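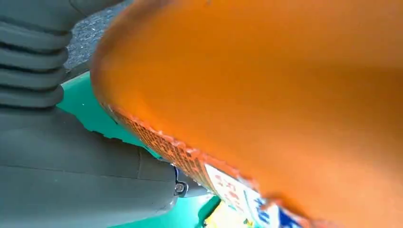
Orange, very close up. Smooth side, bumpy rim.

Week 4 notes: Color in packaging and on the shelf
Intro to Package Design, Saturday section
Notes by Neema Rugemalira, fix as you go

Reading for this week: Khaemba handout, both halves. Skip the appendix on ink prices, it's old.

Start with last week's leftover. Hue = which color. Value = how light or dark. Saturation = how strong. People kept mixing up value and saturation in the homework. Pale pink is high value, low-ish saturation. Brick is lower value. If you turn the thing gray on screen, what's left is value. Do this with every draft label before you bring it in.

Why value matters more than hue for type: small print needs a light/dark gap. Red on green can be two very different hues and almost the same value, and it buzzes. Yellow on white, same problem without the buzz. Dark blue on orange usually fine.
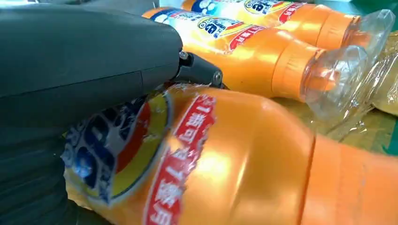

Color families and what shoppers expect. Careful here. Expectations are learned, they shift by country and by aisle. Blue for dairy in one store, blue for fish in the next. Don't write "orange means energy" in your paper, I will circle it. Write who expects what, where, and how you know.

Case 1: Kombo (juice concentrate). Old pack was white with a small fruit drawing. Faraji Obura's team went to one flat color all over. Shelf test, 256 shoppers, each asked to find the pack from six feet away. Finding time dropped. BUT people then took longer to tell the flavors apart, becuase all the flavors got the same treatment. Second round kept the flat color and moved flavor to a wide band at the bottom. Better. Lesson is to test finding and choosing seperately.

Case 2: Viltness (hand cream). Opposite direction. Whole shelf was loud so they went quiet, off-white, thin gray type. Looked great in the pitch. In the store the type vanished under warm lights. See value, above. They fixed the type and left the rest alone.

Light. Check samples under at least 2 sources, daylight by a window and whatever the store has. Two colors that match in one light can split in another. Word for this is metamerism, spell it right on the quiz. Happens a lot when cap and label come from different suppliers, different pigments.

Gloss and matte. Same pigment, different surface, reads as different color. Gloss looks deeper head on, then goes white where the light hits. Matte stays even but can look a bit chalky. Texture makes tiny shadows so a ribbed or pebbled area reads darker than the smooth part next to it. Approve color on the real surface, never on a paper chip alone.
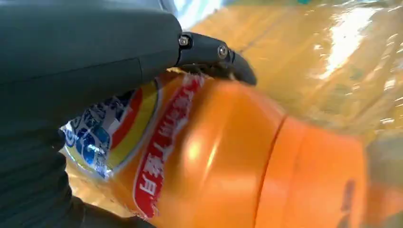 Printing stuff, quick. Spot color = one premixed ink. Process = built from dots of four inks. Strong oranges and some greens fall outside what four inks can reach, come out dull. If the brand color lives there, pay for the spot. Shabani Mwakyusa will go over cost when he visits, bring questions about short runs.

Color vision. Some of your shoppers don't separate red and green well. Never let hue alone carry the warning or the flavor. Add a word, a shape, a position.

Homework
Pick one product line with three or more flavors. Gray version of each front panel, side by side. One page on what still works and what dies.
Groups doing the Bavside project, send your draft panels to Sharon Mwakalinga before noon Saturday, not to me.
Swatch books go back in the drawer by the sink. In order please.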